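Buying next to a marsh lot, what should I ask about the easement?

cwoyelaran
Posted 2023-03-12

First post here. My husband and I are under contract on a vacant lot, just under an acre, at the back of a subdivision. The rear third is tidal marsh. The title commitment came back with a drainage easement along the east side that wasn't on the listing sheet. The seller's agent says everybody back there has one and it doesn't affect the building area. Our due diligence period ends in 13 days. Should I be worried, or is this normal?
Chiamaka Oyelaran

tidewater_ed
Normal, but get the recorded document, not the agent's summary of it. The width matters. Ours was drawn as a thin line on the plat and the text said the county could use another strip on each side for equipment. We had to move the garage.

lotline81
Agree with Ed on the document. I don't agree that it's normal for it to be left off the listing. Ask for an extension in writing now, before you have the answers. Sellers are more willing early on.

cwoyelaran
Thanks. Our attorney has the plat but is waiting on the older deed book page. Who locates the thing on the ground? The survey in the file is from before the road was paved.

v_enriquez
You need a new survey. I paid for one on a similar lot in February and it moved my usable line by 2 feet, which was enough to matter for the septic field. Ask for the easement staked, the marsh critical line flagged, and the corners set with iron.

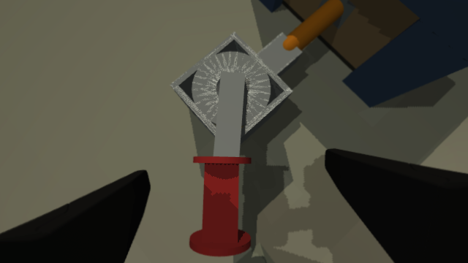
Corner pins are the part people skip. Two of mine were missing, and the surveyor charged extra to reset them. Then check whether there is a structure in the easement. Mine had an old outfall pipe with a gate valve, and the county and the HOA each said it belonged to the other. It had a square gray housing and a red handle, rusted solid. If you find one, get the name of whoever maintains it in writing before you close.
Virgilio Enriquez

tidewater_ed
I wouldn't go that far. Most of those easements are an open ditch and that's it. A full survey with the marsh line will take longer than she has left. Walk it first at high tide and see where the water stands.

v_enriquez
Walking it tells you about one tide. The line has to be certified by the state before she can get a permit anyway, so she'll be paying for it sooner or later.

lotline81
Do both. And call the surveyors tomorrow. The first outfit I tried was booked out for weeks.

bassey_creek_rd
Realtor here, different county. Nobody has mentioned the setback. If the buffer is measured from the critical line and the side setback is measured from the easement instead of the property line, you can lose a lot of the footprint. Call zoning and ask which one they use. Get the answer by email.

cwoyelaran
I asked zoning about the buffer last week but not about the side. Will call in the morning. I also asked the agent for the extension and she is taking it to the seller tonight.

tidewater_ed
Good. Let us know what width the deed gives.

cwoyelaran
Will do. Attorney says she should have the page by Wednesday.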